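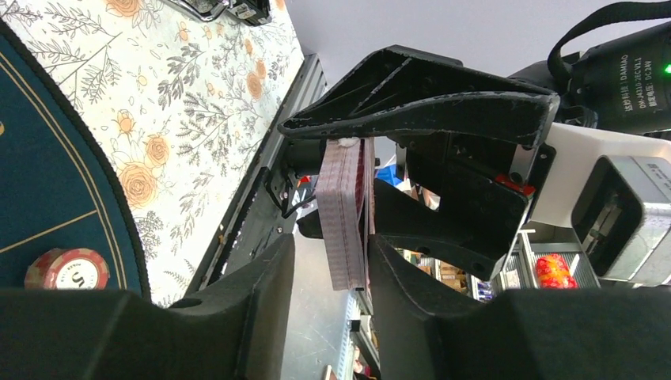 I have been dealing cards at a friendly table for more years than I care to add up, and for most of that time the worst job of the evening has been the same one. Somebody has to gather up the deck, square it, hand it over and keep the game moving while six people reach for the pretzels. So when Margarida Magalhães told me over the phone that Dovow was selling a tabletop arm kit and that she had seen one pick up a pack of cards, I am afraid I talked about nothing else for a week.

The kit costs 695 dollars, which is a lot of money in my house. For that you get the arm, the two-finger gripper, a power supply and a printed guide of 150 pages that I read in bed like a mystery novel. You also get 2 hours of help by phone, and I used every minute of mine. The man on the other end, Lourenço Cordeiro, was patient with me even when I had the same cable in the wrong socket for the third time.

My opinion, for what it's worth, is that Dovow has made a good machine and is selling it with the wrong promise. The box says "your new dealer." Well, no. A dealer does a hundred small things with his hands that we have stopped noticing, and sliding one card off the top of a deck is about the hardest of them. Cards cling to each other. They bend. A pair of rounded fingers that can hold a thick stack on edge has no fingernail to get under a single queen, and I don't think a cleverer program is going to change that very soon.

What I would like them to sell us is a helper. Holding the deck between hands, passing it down to the far end of the table, keeping it out of the way of somebody's elbow — these are real jobs, and I would pay for them. My friend Gonçalo Bragança has arthritis in both thumbs, and he gave up hosting last December because gathering the cards had started to hurt. He doesn't want a machine to deal to him. He likes dealing! He wants somebody to hand him the pack. When I told him that was the part the arm might be good for, he went quiet, and then he asked me what it cost.

I know there are people who feel a machine has no business at a card table at all. Daranee Chuensuk, who has taken more of my chips than anyone living, is one of them, and she makes her case well. She says the pauses are the game, that all the good talk happens while the cards are being gathered, and that if you hurry that along you end up with something you could play on a telephone. I agree with nearly all of that. But the arm isn't quick, bless it. There is plenty of time to tell a story while it makes up its mind, and I have sat through slower shuffles from my own brother-in-law.

My complaints with the kit are mostly small ones. The guide tells you to clamp the arm to "a suitable edge," and an old dining table with a beveled lip is apparently not suitable. The software wants an account before it will let you move a single joint. And I do wish the fingers came with a softer pair in the box, because I am fussy about my good decks and don't care to see the corners go.

Should you buy one? If you enjoy fiddling, and you have a sturdy table and a forgiving family, I think you would have a lovely winter with it. If you only want your cards dealt, save your money and ask a grandchild. And if anybody from Dovow is reading, please change the words on the box, put in the softer fingers, and send Gonçalo a coupon.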